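Thread on moving my bread baking out of the kitchen and into the back room, for the few of you who asked.

The flour first. I switched to Jarska in April and buy it in 25 pound bags. It takes more water than Plornier did. My usual dough went stiff on me twice before I caught on.

Current loaf: 500 g flour, 375 g water, 10 g salt, 100 g starter. Mix at night, shape in the morning, bake by noon.

Evaristo Leone asked about proofing times. In a cool room I give it nearly 6 hours before it goes in the fridge. In summer, less. Go by the dough - it should wobble when you shake the bowl.

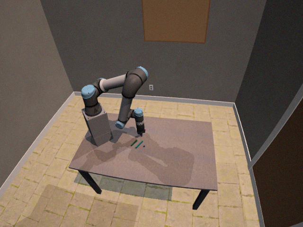 Gray walls, pale yellow tile, table near the middle of the room.

I like a bench you can walk all the way around. Mine was shoved in a corner for years and I was always reaching over things to get at the scale.

Tile is easy to sweep but flour gets in the grout. Stiff brush, dry, before any water touches it. Wet flour in grout is glue.

Tamsin Katene bakes hers at 450 the whole way with the lid off for the last 15 minutes. I tried it and the bottom got too dark in my oven. Putting a sheet pan on the rack below fixed that.

Rye next. I have half a bag to use up.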